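11/7/25

Well, hello again, you patient lot. I know, I know, I said I'd be back here within the week and then went completely quiet on you. Blame the cold that moved into my head and refused to pay rent – and then the boiler, which packed up on the very night I was at my most sorry for myself. I spent 14 hours in bed under every blanket in the flat, living on toast and reading your comments on my phone (all of them, even the rude one about my gravy).

The man from Clekow came out this morning and wants 680 for a new part. I laughed, then coughed, then said yes.

Blog news! The last post got 528 visits, which is more than my wedding cake disaster ever managed, so clearly you all like soup. I've put my name down for the Grandolon home bloggers' prize too, and voting stays open for another 15 days. I'm not begging. I'm hinting very loudly. 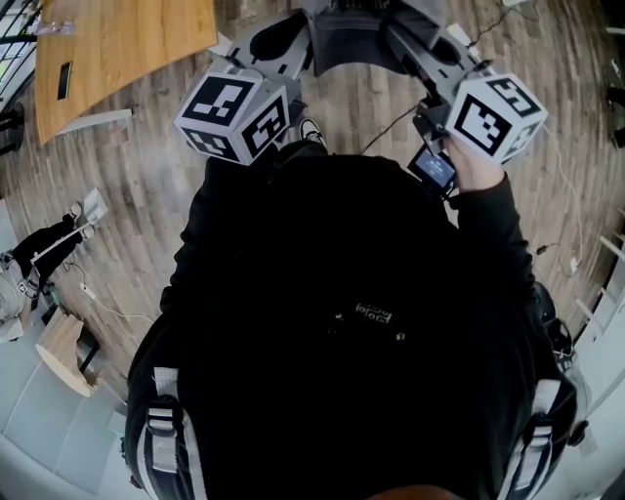 And before anyone asks, yes, I'm still doing the November pantry challenge, even though I've already cheated twice (crisps, both times). The Noreo tins are nearly gone and I'm down to lentils, half a jar of olives and something in the freezer with no label on it. I'm having that tomorrow, whatever it is.

Right, kettle's boiled. Off to find the tissues.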